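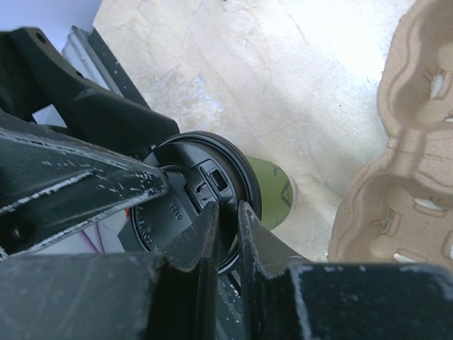 22nd October. Grip force again. The arm kept dropping its target short last week, so I've gone back to the bench and worked through the closing routine from the start. The old version drove both fingers to a fixed gap and hoped the cup was the size we expected. The new one closes slowly and watches motor current, then stops when it climbs past a threshold. Threshold is 335 for now, in whatever units the Trevasix driver reports (the sheet says mA, I don't believe it). With the fingertips on the rim of the black lid, either side of it, the stop point is a good deal easier to judge than on the body of the cup, where the wall gives before the current moves. The rim is the stiffest part of the whole thing, so rim grip is the default from now on.

**Settings as left**

- Close speed: 18
- Current stop: 335
- Open position: 349
- Hold position: 197, then whatever the current stop gives
- Wrist pitch: unchanged from July

If 197 is reached before the current stop triggers, the routine now treats it as a miss and opens again. Before, it carried on and lifted nothing, and then went through the whole placing motion very carefully with nothing in it.

**Grip on the lid only**

Katia's point from Monday's notes still stands: gripping the lid is fine as long as the lid is pressed on properly. Lift test with an empty cup, lid pushed down all the way round: fine every time I tried it. Same test with one side of the lid not clicked home: it came off, cup stayed on the worktop. With water in, I only did the lift to a few centimetres and over a tray. Held, but I don't want to run it further until there's a check for a loose lid. Idea: press down gently before closing and see how far the wrist travels. Needs the height of the cup to be known, so it would have to go in the config per cup type.

**Fingers**

The coating is wearing and there are pale flecks along the edges of both. Doesn't affect the grip that I can tell. The bracket ridge is worse, heavily scraped. I'd like to put tape over the ridge but it would need to come off for calibration, so leaving it bare.

Tried heat-shrink over the tips for more friction. Took it off again. It rolled back at the notches after a few closes and changed the effective gap, which made the hold position meaningless. If anyone wants more friction, try a thin stuck-on pad and re-measure the gap afterwards. Write the new figure in here, please, and don't just change it in the file.

**Carrier**

Placing into the moulded pulp carrier is next. The pockets have curved walls, so a cup that goes in off-centre ought to slide down to the middle on its own if we let go early enough. The Hondix script lets go at the bottom, which means the fingers are fighting the wall all the way down. Plan is to release a little above the seat and let it drop. The carrier is light and shifts when knocked, so it wants holding down. Roy bracket from the scrap box might do, or double-sided tape.

**Cable**

Re-routed the wrist cable with more slack after it pulled tight at full rotation. Check it after the next long run. The Brisum ties are too wide for the slot, use the small ones in the drawer.

**To do**

- [ ] Loose lid check (press before close)
- [ ] Cup height in config
- [ ] Fix carrier to worktop, try early release
- [ ] Ask Katia Tedesco whether she still has the spare finger set
- [ ] Find out what the driver's current units are

Code is pushed to the shared branch. The old routine is still there under its old name, commented out, don't delete it yet.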